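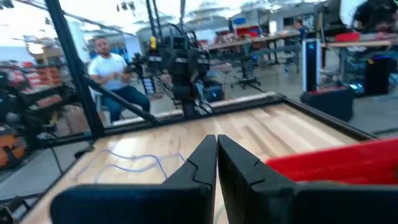 Livholm has published the second interview in its series on shared workrooms. The subject is the bench room at Rarnia, where the timber-topped tables carry most of the day's work and, by late afternoon, most of its clutter. The room's coordinator, who asked to be identified by position only, spoke with us on February 7, 2020.

The coordinator began with the tables. "A pale top is a practical choice," she said. "A dropped screw shows up on it, and so does a cable left lying where it should not be." Each top is wiped down at closing and oiled every 60 days with Jomness, a finish the room has used from the outset. Members are asked to keep drinks off the wood.

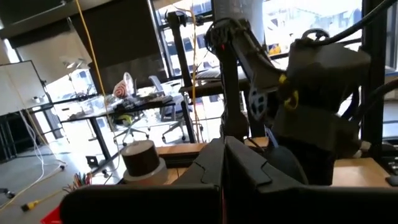 Desks were a harder subject. The coordinator acknowledged that papers and electronics tend to settle on any surface without an assigned user, and that chairs drift from one desk to the next. Under the present rule, the last 30 minutes of each session are set aside for tidying. Tape goes back to the rack, bags are taken home, and anything unclaimed is held on the grey shelving for 5 days.

She was asked whether the rule was observed. "On most days, yes. The desks are slower to clear than the benches. People regard a bench as shared and a desk as their own, whatever the sign says."

Cables have received separate attention. Engström, the firm that fitted out the room, recommended that leads follow the rails at the edge of the table and stay clear of the working surface. The coordinator supports the recommendation but described it as a work in progress. 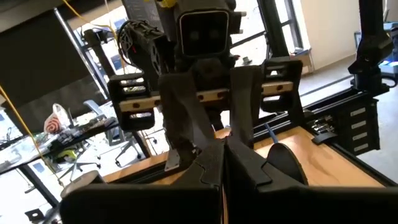 One member remarked that the rail was the right place for a lead that stayed put all week, but that anything moved daily would always end up across the wood, and asked for more hooks. The coordinator said the request had been noted. A sum of $900 has been put aside for storage, and hooks will be considered alongside a second set of drawers.

The bench room remains open to members during its usual hours throughout February.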